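Andwood Bench Mat, large
Home » Workshop » Mats and trays

A soft, grippy mat for anyone who takes things apart at a table. We've had ours down since October and love it!
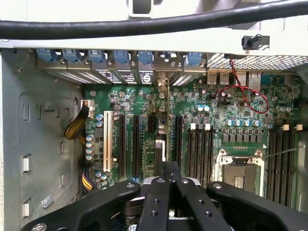
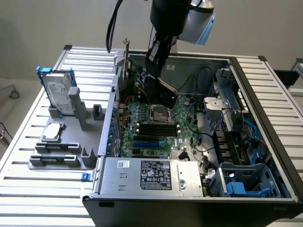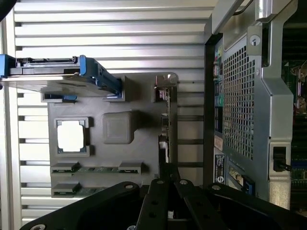

Computer parts and layouts.

The top is a close-woven cloth from Lerudska, the base is natural rubber, and the two are stitched together at the edge so the corners stay flat. Small screws stop where you drop them (a joy if you've ever crawled under a desk with a torch). It's 800 mm wide, 4 mm thick and rolls up with a strap.

Huia Paewai, who designed it, added three shallow pockets along the back for bits and tweezers. Định Phan uses his for clock repairs and says the slate colour is easiest on the eyes late in the evening.

Colours: slate, moss, Nellari blue
Care: sponge with warm soapy water, dry flat, keep off radiators
In the roll: mat, strap, 2 spare pocket clips

Goes well with the Doãn parts tray, which sits neatly on the left-hand side.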